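Pliltuver brings wheel repair service to the Skerkitz site

Owners with scratched or bent alloy wheels can now have them repaired at the Pliltuver workshop in Skerkitz. The new wheel room opened in June, next to the existing paint booth, and takes cars and motorcycles as well as loose wheels without tyres.

Until now the firm sent all wheels to Lirnolgate, and customers had to wait up to 12 working days. Eckhard Strobel, who leads the workshop, expects that a normal set of four will be ready in 5.

"Most of our customers have only one car," he said. "For them it is a long time to be without wheels, and we did not have enough spare sets to lend."

The work begins with a check on the balancing machine. If the rim has a crack on the inner side, the wheel is not accepted, also when the customer asks for it. Kerb damage is filled and sanded by hand, then the wheel gets primer, colour and two layers of clear lacquer. There are 40 standard colours in the book. Other shades can be mixed from the paint code of the car, at an extra cost.

Diamond cut wheels still go to Lirnolgate for the moment, as the lathe for this work has not been delivered. Rocío Barroso, responsible for the paint side, hopes to have it running before the winter tyre season.

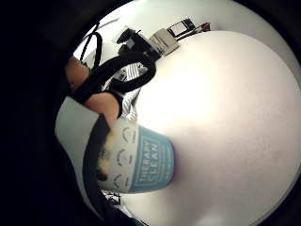 Repaired wheels have a guarantee of 2 years on the lacquer. It does not cover new kerb marks or damage from acid wheel cleaners, and customers are asked to wash only with mild shampoo in the first weeks.

Wheels can be brought in from 7.30 in the morning. Bookings for a full set should be made by telephone, and the locking nut key must be left in the car.

Filed under: Workshop News, Wheels & Tyres

© Pliltuver Car Styling | Contact us | Back to top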